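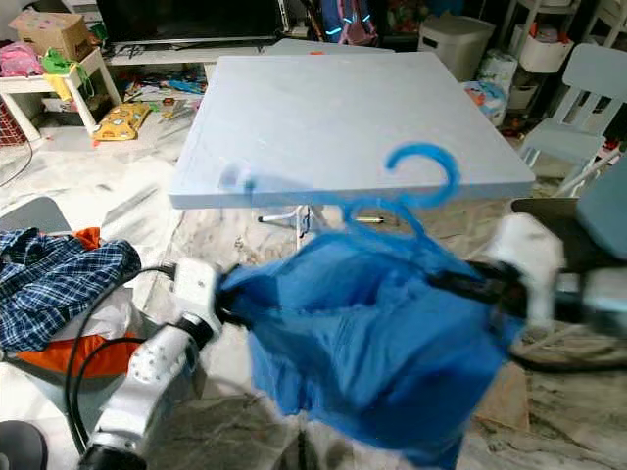 Le bleu d'abord. Toujours le bleu d'abord, disait sa mère, parce qu'il glisse du cintre et qu'il faut le reprendre.

King-fai Wu avait laissé la clé sous le pot, le mot sur la télé. « Le camion Michiels passe à 6 heures. Prends ce qui est à toi. » Pas de signature. Pas besoin.

Elle tira sur l'épaule, chercha l'autre. Le tissu faisait des plis partout. Un peu brillant, un peu ridicule – elle l'avait porté une fois, à Zuverbridge, au mariage du cousin, 284 kilomètres sous la pluie pour manger froid. Il avait dit : ça te va bien. En février. Elle s'en souvenait à cause des pieds gelés.

La chemise à carreaux, non. À lui. Elle restait sur le tas, avec le truc orange.

Les jouets par terre. Qui allait ramasser les jouets ? La petite avait juré de le faire, puis elle avait juré qu'elle l'avait fait. Le coussin jaune aussi traînait, et le sac à dos contre le mur, celui qu'elle réclamait depuis trois jours au téléphone en pleurant. Ne pas oublier le sac. Surtout ne pas oublier le sac.

Moins de 20 minutes. Le cintre tourna, lui échappa presque.

Dans la poche de son manteau, l'enveloppe. 600 euros, la moitié de la caution, en petits billets. Elle avait prevu de la poser sur la table, bien en vue, et de partir sans rien dire. C'était propre. C'était digne.

Dehors une portière claqua. Déjà ?

Elle remit le bleu droit, une épaule, puis l'autre. Des pas dans l'escalier, pas ceux d'un déménageur, elle les connaisait trop bien.

– T'es encore là, dit-il.

– Je cherche le sac.

Il était juste derrière elle.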